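Maldonado out of the Livanham Open?

courtside_nic
Club says Xóchitl Maldonado rolled her ankle in practice Wednesday and is doubtful for the first round. She was flying, too — 3 wins over top-12 players this season!
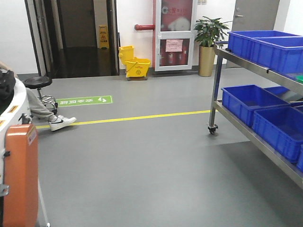

White sneaker, gray floor.

tinhitter
Ugh, no. I watched her in Murport and her backhand drop was unreal. Hope she rests it properly and comes back in August.

skasness_lefty
Rest? It's a mild sprain. With roughly 700 ranking points up for grabs I'd play. Figueroa did it with worse.
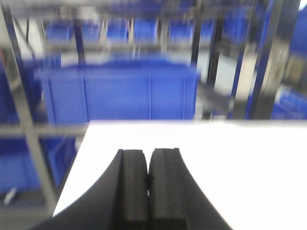

And he made the semis! Nicanor was hobbling between games and still picking off volleys, best week of squash I've ever seen live.

tinhitter
He also missed three months afterward, lefty. I love the guy but that's a terrible example.

courtside_nic
With tinhitter on this one. The draw is brutal anyway, she'd get Salgado in round two — and Salgado makes everybody run. 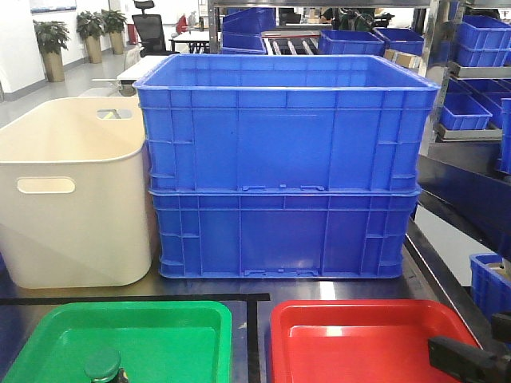 I still have my ticket and I'm going no matter what, the qualifiers alone are worth the drive. Anyone else there for the morning session?

skasness_lefty
Yep, back row by the glass court. I still say she plays!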